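Print this page | E-mail this page
Reading time: 6 minutes

Review: the Draltis two-finger gripper kit, after six months on a shared bench

24 April 2019

I bought the Draltis kit in October, together with Yi-chun Tsai, for the pair of arms we are building at the Tevness workshop. We paid with our own money and the company does not know that I write this. Before it we used small grippers from Brinkmann, which were good for screws and pens but opened too little for the things people have at home. Our project is a machine that can tidy a table. It sounds simple when I say it to my family.

The kit comes as parts for one gripper, so we ordered it twice. In each box there is the palm block, the motor already fixed in its housing, two fingers, a bag of screws, the cable and a folded paper with drawings. The drawings are clear. The text beside them is less clear, and in step 9 the words "inner" and "outer" are exchanged. I followed the words and had to take everything apart again. Follow the drawings.

For the first gripper I needed two evenings. The second took me much less, but by then I knew the order of the screws. You need a small hex key of good quality, and the one in the box is not of good quality. It became round at the corner before I had finished the first palm. The threads in the palm block are fine and they do not forgive a strong hand, so stop when you feel resistance and give only a little more. 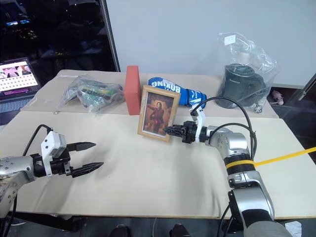

The cable is my biggest complaint. It is long enough when the wrist is straight, but when the wrist turns to its limit it pulls at the connector, and after some weeks one of ours had a loose contact. We bought longer ones from Fliltier and now we let them go up in a wide loop behind the wrist. It does not look elegant. But a loop that is too big can catch on something when the arms cross, so I recommend to move the arm slowly by hand through all its positions before you decide where to fix the cable. I used a strap on the arm and I am satisfied with it.

Now to the fingers, which are the best part of this kit. They are long, they become narrow toward the tip, and the tip is cut at an angle. Because of this angle they can go under the edge of a flat thing and lift it a little before they close. A picture frame was impossible with the old grippers. With these we can take a standing frame by its side, lift it, and put it down again in a different place, if the approach is straight. When the approach is not straight, the frame turns in the grip and leans, and then you must go back and begin again.

A box or a block with flat sides is easy. A boxing glove is more difficult than I expected - it is soft and wide, and the fingers press it together without really holding it. The best way is to take it at the cuff. Plastic bags are still the worst. Sometimes the bag comes up and sometimes only a small piece of plastic slides out between the fingers, and I have not found a setting of force which helps with this.

After this time of use the edges show light wear lines. They are on the surface only, as far as I can feel with my nail, and the grip has not changed. I had hoped for a harder finish at this price.

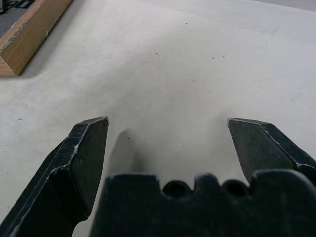

Bleddyn Maddocks does not agree with me about the finish. He has the same kit on a single arm and wrote to me that the scuffs are my own fault: "You close too low. Lift the whole hand 2 or 3 millimeters from the table and your edges will stay clean for a year." I tried this for some days. He is right that there were no new marks which I could find, but with the hand higher we also lost the thin objects, and for me they are the reason to have such fingers. So we went back to the low position and I accept the marks.

His other advice was better. The calibration program asks you to open the gripper fully and then to confirm, and I always confirmed at once. Bleddyn waits until the motor is quiet. Since I do the same, both hands close to the correct width, and the small difference between left and right that annoyed us all winter is gone.

A word about support. I wrote to Draltis twice. The first answer, about the cable, came after three days and was polite and useless. The second answer, about the error in step 9, was from Meinir Hughes, and she sent a corrected page and also a new hex key without my asking. I do not know if every customer has this luck.
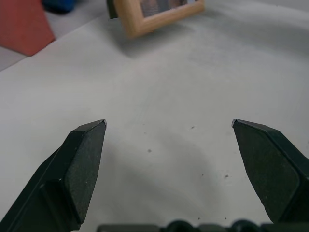

Should you buy it?

If you build one arm at home and you want to move cups, boxes and frames, yes. Plan to replace the cable and use your own hex key. If your objects are mostly soft, or if they come in bags, I would wait, or I would look for fingers with a rubber surface. Draltis says that such a set is in preparation but gives no month for it.

For two arms on one table there is one more thing to consider. The palm block is broad, and when both hands work at the same small object the palms meet before the fingers do. Yi-chun has made a rule in our program that one hand must always wait outside. It costs time, but we have had no collision with it.

I will add a note here when I have tried the rubber set, if it arrives.

This site uses cookies. By continuing to read you agree to our cookie policy. OK | Read more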